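Idska holder plate: review after a term on a student robot project
Posted 14 February 2020
Filed under: Workholding, Student projects

I help run the robotics project group at Cinenham, and this year the students are working on a computer assembly task. The arms have to take parts out of an old desktop tower, put them down somewhere known, pick them up again and refit them. The "somewhere known" is the part this review covers. We bought the Idska holder plate for it and have used it for a full term.

I paid £54 for the plate with the standard set of holders. Nothing was supplied free and Idska don't know I am writing this.

What you get

The plate is a flat grey plastic panel with a matt finish. The holders are grey as well and stand up from the surface. There is a tall square post, some shorter blocks and a few slotted holders for things that stand or lie on edge, such as circuit boards. A paper sheet gives the layout with the distance from one corner of the plate to the middle of each holder. There is also a drawing you can download, and you should, for a reason I'll come to.

Fixing screws for aluminium extrusion are in a separate bag. Ours had one nut missing. We had plenty of spares so I didn't chase it.

There is no software and nothing to plug in. You could make something like it yourself if you have a printer and some patience. Last year's group did, and the holders were all a little different by the end as people kept reprinting the broken ones with small improvements. Half of the robot program that year was corrections for which version of the holder was fitted.

Fitting it

Our arms work over two extrusion tables, with the tower on its side and the side panel off. The plate goes next to the tower on the left. Fitting took one lunch break, most of it spent deciding how far from the case it should be. We started too close. The gripper could reach every holder but had nowhere to turn between the plate and the case, and the students were getting protective stops whenever the wrist came round. Moving the plate away from the tower cured that.

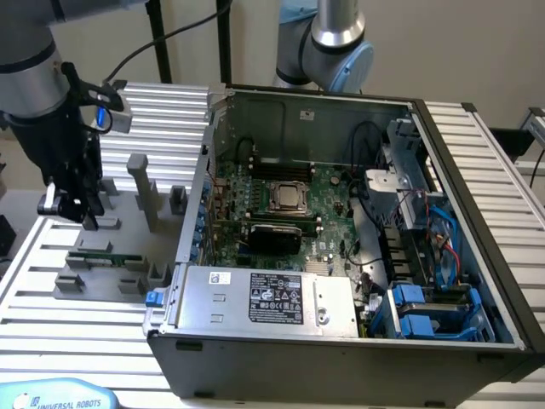 Once it is screwed down it doesn't move. I leaned on it, and one of the students knocked it hard with a toolbox, and the taught positions were still good afterwards. The plate does flex slightly in the middle if you press down on it with a thumb. In use the arm isn't pressing that hard, or shouldn't be. If your task involves pushing something firmly down into a holder I would put a packing piece under the plate.

The finish is better than it sounds on paper. Our old plate was shiny and the wrist camera used to pick up the ceiling lights in it. With the matt grey the students got usable edges in their images at the first attempt, and they have not had to cover anything with tape. The grey against bare aluminium is not a strong contrast, though. If you rely on the camera to find the outline of the plate, expect to spend time on thresholds. Ours find the plate by its raised features instead and that works well enough.

Using the slotted holders

These are the reason to buy it. We started with memory modules, which are thin, easy to drop and easy to grip badly. The slots have a lead-in at the top, so a board that arrives slightly out of line will slide down into place. The sheet claims a tolerance of 5 mm along the length of the slot. We tried it and I would say that is true in that direction. Across the slot there is hardly any allowance at all, and the sheet doesn't say so. If the gripper comes down off to one side, the board catches on the lip and tips over.

The students ran 300 put-down and pick-up cycles over January as a test, with the same module and the same program. Most of the failures came in the early sessions and nearly all were the sideways error I have just described. They fixed it by teaching the position again with the gripper closed on the board and not with it open, which had been my advice and was wrong.

After the full run the slots show light polishing where the board goes in. I can't feel any slackness. I'd expect a slot to wear out eventually and it is a pity that Idska sell replacement holders only as a full set. If you break one clip you pay for all of them.

The square blocks

Less useful to us. The tall post is meant for hollow or cupped parts that can be dropped over the top, and our task doesn't have many. It also stands high enough to matter when you are planning moves. Several of the first programs went straight across the plate at a sensible height for everything except the post. We now have a rule that all moves over the plate start and finish above post height, which costs a little time on every cycle but has stopped the collisions.

The short blocks are fine. They hold small parts and don't get in the way.

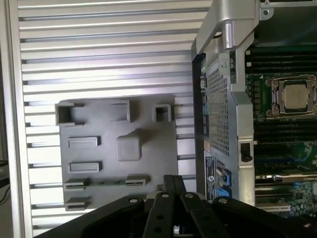 The downloaded drawing is worth more than the paper sheet. The sheet rounds the dimensions and measures them all from one corner. If you type those numbers in, the holders nearest that corner will be right and the furthest ones will be slightly off. The drawing gives proper figures. We lost the best part of an afternoon to this before anybody opened the drawing. The two ought to agree, and I have written to Idska to say so. They replied politely and said the sheet would be looked at when it was next printed.

Compared with the Savton tray

We borrowed a Savton tray from another group for a fortnight before buying, so I can compare them fairly well. The Savton is metal, much heavier and beautifully made. It doesn't flex. It also has fixed pockets cut to particular shapes, and if your part isn't one of those shapes you are stuck. For a competition where the parts are set in advance and everyone has the same ones, I'd choose it. For a project where the students change their minds about which part to work on, the Idska is easier to live with.

The other thing is damage. When a gripper finger comes down on the Idska, the plastic takes a mark and the finger is usually all right. When it came down on the Savton, we bent a fingertip. That may have been bad luck and I wouldn't hold it against them, but we teach people who are using an arm for the first time, and bad luck comes up fairly often.

I can't comment on the Parry plate, which several people have recommended. It was out of stock when we were buying.

What the students thought

Mixed, and the split was mainly by year. The first years liked it. They could see where everything was supposed to go, and a part in the slot was a clear result that they could check without asking me. Some of the older ones thought it made the put-down half of the job too easy and wanted to place parts on a bare table and find them again with the camera. I have some sympathy. What I told them is that the interesting half is in the tower, where the cables get in the way of the gripper and nothing is where the drawing says it is, and that they would be glad of a reliable put-down when they got there. They have now got there. The complaints have dropped off.

One suggestion from the group that I think is a good one: the holders should have numbers moulded into the plate beside them. We have been calling them "front left slot" and "the little square one", and two people standing on opposite sides of the table don't mean the same thing by front left. We have drawn up a labelled plan and pinned it to the wall over the desk. Paint pen on the plate would do it too, but I didn't want to add marks that the camera might pick up.

Value

Our budget for the year was £2,000, and most of it went on fingertips, second-hand towers and a replacement cable. Against that, £54 is easy to justify. I would buy it again, and I'd like a second plate for the other table so that two pairs can work at once.

If you are on a tighter budget and have a printer that holds its size well, print your own, but settle the design first and don't let anyone alter it during the term.

Good points
Stays put once screwed down
Matt surface is kind to a wrist camera
Slots forgive errors along their length
Marks before it damages a gripper

Bad points
Slots forgive very little sideways
Paper sheet and drawing don't agree
Holders not sold singly
No numbering on the plate
Some flex in the middle

Who it suits

School and college groups doing pick and place with small boards and similar parts, with the plate screwed to an extrusion table. I wouldn't buy it for anything heavy, and I wouldn't buy it if you can't fix it down. We tried it loose on a worktop on the first day and it slid every time a board caught in a slot.

Update to the fitting notes: someone asked by email which way round we have the plate. The long side runs parallel to the side of the case. We tried it the other way and the arm had to fold up too tightly to reach the nearest holders.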